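# A success rate should say what it counts

In our group we train policies for two-handed kitchen work, first in simulation. Last May we compared two of them, which we call Skekix and Zellska. Both learned from the same 537 demonstrations. On paper Skekix won, and I was the one who wrote the paper. Now I think the comparison was weak, and I want to explain why.

The usual method is simple. You run the policy, a script checks a condition at the end, and you report a percentage. All the rest of the episode is thrown away. A hand that pushes a vegetable across the board and a hand that grips it well can receive the same score.

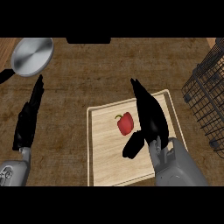
My colleague Přemysl Krajčí was against this from the beginning. He asked that we watch the episodes and mark the stages — approach, contact, grasp, transport. I said it was too slow. It took two people one Monday, and we learned more from it than from the whole table in my paper. Skekix was often lucky at contact. Zellska was careful until contact and failed later, in a way that we could repair.

I also believe that scenes with a single object flatter a policy. When two vegetables touch each other, the approach must change, and many published results do not test this.

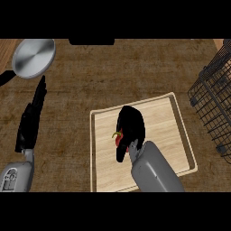

Is it not enough to run more episodes and trust the average?

More episodes make the number more stable, but it stays the same number. If the final check cannot see a bad grasp, it will miss it every time.

I would like to see stage scores in every paper with manipulation results, also when they look less nice than the final one. We will add ours to the next version.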